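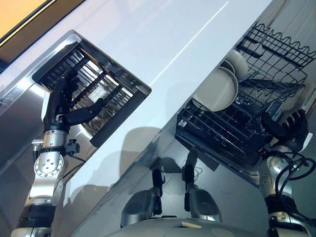
Lauritsen Robot Upkeep Team - Stokenton workshop

I look after the two-armed machine we use for kitchen work, and most of my hours go into its wrists and hands. Picking up a plate is the part visitors ask about. My part is screws, cables and a notebook.

The machine was down for a while in September. The left hand had started closing a little late, and the log from the Berkine controller showed the thumb lagging behind the other fingers. I took the hand off at the flange, cleaned the contacts, and put it back on with fresh bolts. The old ones were fine to look at, but I don't reuse them on that joint.

After a refit I run 100 slow closes with nothing in the hand, then 400 at normal speed. If the lag stays flat through both sets, I let it touch wire. Racks are a good test. The bars are thin, the fingers have to curl all the way around, and a badly zeroed finger shows up right away.

With both hands on a rack, one at the dish rack on the counter and one on the pulled-out rack of the dishwasher, I mostly watch the cables. The left wrist has a small bracket on the side with a thin black cable coming off it. The right arm carries a thicker bundle that loops around near the wrist. I leave enough slack for a full turn and no more than that. Last year I left too much and it caught on a drawer handle.
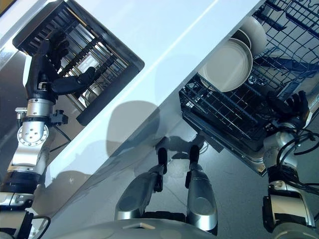
What I check before a session

Grip force first. I keep it at 30 percent for wire racks and go up to 70 only for pans. Plates stay at the low setting too.

Then the flange bolts, by hand, going around the ring. Then the cable ties. The ones we get from Statitz hold up better than the cheap bag I bought, and I've stopped mixing them.

Feet next. The machine works close to the base of the counter, so I wipe the floor there and look at the soles for grit.

Last is the zero on each finger. It takes longer than everything else together, and I do it with the arms parked and the dishwasher door shut. I still have a faint click in the right elbow to chase - it comes and goes, and the new grease hasn't changed it. I'll open the joint up when the spare seals come in.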